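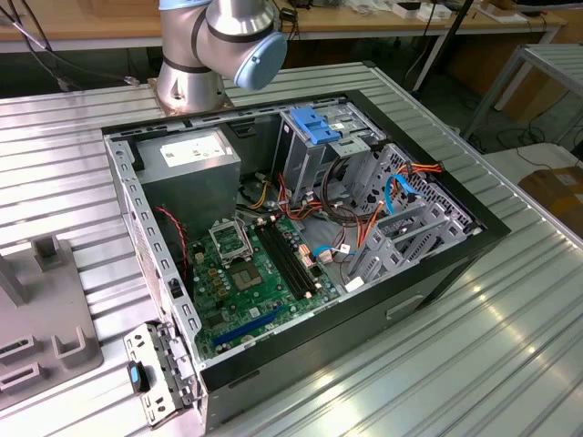
古いタワー型デスクトップの分解、どこから外すのが正解ですか

Fludville掲示板 > 自作・修理 > 分解と処分

うすしお
2023年7月10日
事務所で使わなくなったデスクトップを部品ごとに分けることになりました。横に寝かせて側板を外したところで止まっています。CPUはもう付いていません。ソケットのレバーは上がったままです。
残っているのは電源、マザーボード、ドライブまわりの金具と配線です。電源とSATAケーブルは再利用し、ケースとマザーボードは回収に出すつもりです。
質問は二つあります。
・ドライブのケージと電源、どちらを先に外すべきか
・ソケットのレバーは上げたままでよいか
よろしくお願いします。

tanaoroshi
電源から。束になった線がケースの真ん中を横切っているので、これがあるうちは何をするにも手が引っかかります。マザーボード側のコネクタを抜く、ドライブ側を抜く、背面のネジを外す、の順。
コンセントは抜いてありますよね。念のため。

半田ごて二号
自分は逆で、ケージが先だと思います。電源を先に外そうとすると、線がケージの下に回り込んでいる機種では結局抜けません。ケージをどかしてから線をまとめて引き出したほうが早い。

tanaoroshi
ケージをどかすにもケーブルを抜く必要があるので、そこは同じでは。コネクタを全部抜いてしまえば、電源本体とケージのどちらが先でも大差ないです。ただ電源は重いので、先に出しておくとケースの向きを変えるときに楽です。

うすしお
コンセントは抜いてあります。
では先にコネクタを全部抜きます。ケージの青い樹脂の部品は、レバーとして引くものでしょうか。力をかけて割るのが怖くて触っていません。

半田ごて二号
機種によります。引くと爪が外れてケージごと起こせるものもあれば、ドライブを一台ずつ抜くためのつまみのものもあります。古い樹脂は割れやすいので、まずケージの縁にネジがないか見てください。ネジが残ったままレバーだけ引いて割った経験があります。
型番がわかるなら書いたほうがいいです。

うすしお
メーカーはBesevdenです。型番のシールは剥がれていて読めません。青い部品のあたりには、水色のSATAケーブルがぶら下がっています。

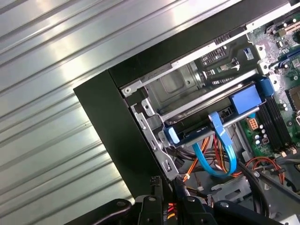
mugicha70
Besevdenのタワーなら前に二台ばらしました。うちのはケージの手前側のネジを緩めてから青いハンドルを引く方式でした。ネジを見ないで引くと途中で固くなります。固いと感じたら戻して、どこかにネジが隠れていないか探してください。
SATAケーブルは線を引っ張らず、コネクタの根元を持つこと。金属の留め具が付いているタイプは押しながら抜きます。

うすしお
ありがとうございます。ネジを先に確認します。
レバーの件はどうでしょうか。

tanaoroshi
回収に出すだけなら上げたままでも下ろしても構いません。自分は下ろします。袋や箱に入れるとき引っかかるので。

mugicha70
下ろすのは賛成ですが、ピンがソケット側にあるタイプなら保護カバーを付けてからのほうがいいです。売る可能性が少しでもあるなら特に。

tanaoroshi
この世代の板が売れるとは思えない。カバーを探す時間のほうがもったいないです。

mugicha70
産業用の機械につないでいた古いPCの予備として探している人はいますよ。Drisowの中古コーナーで、同じくらい古い板に値段が付いているのを見たことがあります。動作確認できていればの話ですが。

うすしお
CPUがないので動作確認はできません。売らずに回収に出します。

ねこの手
横から失礼します。電源を再利用するとのことですが、何年使ったものですか。うちでは5年を過ぎた電源は別の機械に回さないことにしています。

うすしお
購入時期の記録がなく、少なくとも10年近くは経っていると思います。ラベルの表記で容量を確認して、テスト用に使うつもりでした。

ねこの手
それならやめておいたほうがいいです。テスト用の電源が怪しいと、不具合が出たとき何を疑えばいいかわからなくなります。

半田ごて二号
自分は古い電源もテスターで電圧を見てから使っています。年数だけで捨てるのはもったいないという立場です。ただし人には勧めません。あと、電源の中は絶対に開けないでください。コンセントを抜いていてもコンデンサに電気が残ります。

うすしお
電源も回収に回します。SATAケーブルだけ残します。

mugicha70
ケーブルも曲げ癖が強いものは捨てていいと思います。新しいものでもそんなに高くないので。
ネジは種類ごとに分けておくと後で助かります。ケース用のインチネジとドライブ用のミリネジを混ぜると、次に使うとき必ず間違えます。自分はNilsuwanの仕切り付きの小箱に入れています。

tanaoroshi
ネジは製氷皿で十分。

ねこの手
ケースの内側の板金は縁で手を切ります。穴の並んでいる板のあたりは特に。薄手でいいので手袋を。

うすしお
手袋は用意します。まとめると、コネクタを全部抜く、電源を出す、ケージのネジを確認して外す、最後にマザーボード、でよいでしょうか。

半田ごて二号
それで問題ないです。マザーボードは拡張カードが残っていないか見てから、ネジを全部外して端子側を少し浮かせて抜いてください。一本だけ外し忘れて板がしなるのはよくあります。

tanaoroshi
ケージが先でもいいと言っていた人が折れたので、電源からで。

半田ごて二号
折れてはいません。抜けなかったらケージを先にしてください。

うすしお
了解しました。外れなかったらまた書き込みます。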